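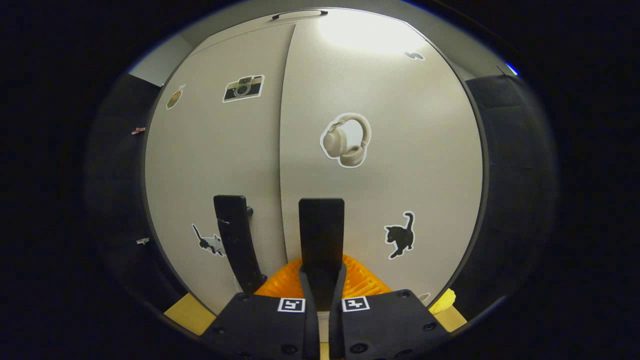

How long can a person be learning the accordion before she has to play it for somebody? Two years, if she moves house in the middle and blames the boxes.

9 Nov 2019. Lesson with Delwyn Lockyer, the first since July. She asked what I'd been practicing and I said "the left hand," as if the right were already taken care of. We did the waltz in G. We did it again, slower, and then at a speed where it stopped being a waltz and became a series of announcements.

Darcy Doolan wants me for the Camcombe supper - 15 minutes, between the soup and the raffle. I said I knew nine minutes of music. He said to repeat the good parts. I have been through it looking for those.

Straps still too long. Wrote to Ameck again about the buckle and got the same cheerful reply as last time, down to the typo.

Kylie rang during scales and asked if I was moving furniture. Told her yes, it was easier.

Played the waltz once more after dinner and got to the end with only two stops, one of them for the kettle. Must ask Bronwyn whether she still has the music stand, the one that doesn't lean.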